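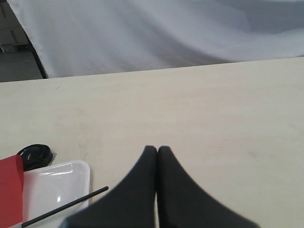

# Mirnura Soft Fingertips, Revision C

**Replacement finger pads for the Haugen two-finger gripper**

Sold in pairs. Matte black, blunt tip, flared base. Fits every Haugen wrist with the two-screw mount.

Revision C is out, and we're very happy with it! It's also the result of a fault in Revision B that we missed, so most of this page is about that fault. If you own a B pair, please read the next two sections before you run your arm again.

## What went wrong with Revision B

The B pads had a steel insert that stopped short of the tip. Under a light grip this made for a lovely soft touch, and people liked it (so did we). Under a long hold, the rubber crept. The pads leaned in toward each other a little more each time, and the gripper began to reach its "closed" reading before the motor had finished its travel.

The controller then did what it was told. It saw a closed gripper, took that as a missed grasp, and opened up to try again. If the arm was already lifting, the part dropped.

Callum Sowerby at Dirnmont was the first to send us a proper log. His arm had let go of the same kind of thin rod 19 times in one shift, always on the way up, and always after the pads had been warm for a while. He'd swapped the cable and the wrist board before he thought of the fingertips, and I would have done the same. A pad looks fine when it's cold and sitting on a bench.

Piyumi Talukder ran the same job on our own arm and got the same drop after 105 cycles. Then she cut a pad in half lengthwise, and there it was: a fine tear running along the end of the insert, completely hidden from outside. I have that pad on my desk now. It's a beautiful piece of evidence, if a slightly embarrassing one.

## Is it a safety matter?

Yes, in two cases.

- **Dropped parts.** Anything heavy, sharp or hot should not be carried on B pads at all.
- **Unexpected opening.** The retry motion is quick. If your hand is near the tips when the controller decides it has missed, the fingers will swing out against it. Yvonne Rudd got a pinched knuckle this way between the finger and a fixture. No lasting harm, but she was standing where the manual said she could stand, and we've changed the manual.

Until you have C pads fitted, turn off automatic retry in the Haugen settings (Gripper > Grasp > Retry) and keep hands clear any time the motor is powered.

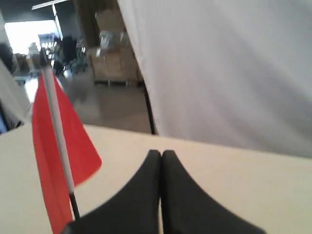
Thin and light things are where the fault shows first. A slim pole gives the pads very little to bear on, so even a small lean at the tips eats up most of the grip. Bulky parts hide it for much longer, and a user who only handles boxes may never see a drop while the tear keeps growing. Please don't take a clean record as a sign that your pair is fine.

## How to check a pair

1. Power down and let the pads cool.
2. Close the fingers by hand, using the release lever on the wrist.
3. Look along the seam between them. The tips and the middle should meet together. If the tips touch first and there's light showing lower down, the pads have crept.
4. Press each tip sideways with your thumb. It should spring back at once. A slow return means the rubber has let go of the insert.

Do this every morning with B pads. With C pads, once a month is plenty.

## What's new in Revision C

The insert now runs all the way into the tip and has holes through it, so the rubber grips the steel from both sides. Arturo Benedetti drew the new shape and it's a treat to use — you still get that soft first contact, then a firm stop behind it. The outer curve is unchanged, so your existing clearances and saved poses will carry over.

We also changed the rubber. Jillell mixes it for us in small batches, and the new blend stays steady when warm. It picks up a bit more dust than the old one. A damp cloth sorts that out; please skip the alcohol wipes, they dull the surface and it gets slippery.

| | Revision B | Revision C |
|---|---|---|
| Insert | Stops short of tip | Full length, with holes |
| Weight per pair | 9 g less than C | — |
| Stamp inside base | B | C |
| Automatic retry | Turn off | OK to use |

After fitting, run the zeroing routine twice. The extra weight is small but the force reading does notice it.

## Swaps and orders

B pairs are swapped free, whatever their age or condition. Send a picture of the stamp inside the base and we'll mail the C pair straight away. We'd love to have the old ones back, torn ones most of all, and Clive Bainbridge will send you a prepaid label if you ask for one.

We had 195 pairs ready in July and the next batch is in the molds. Swaps ship first, new orders after that.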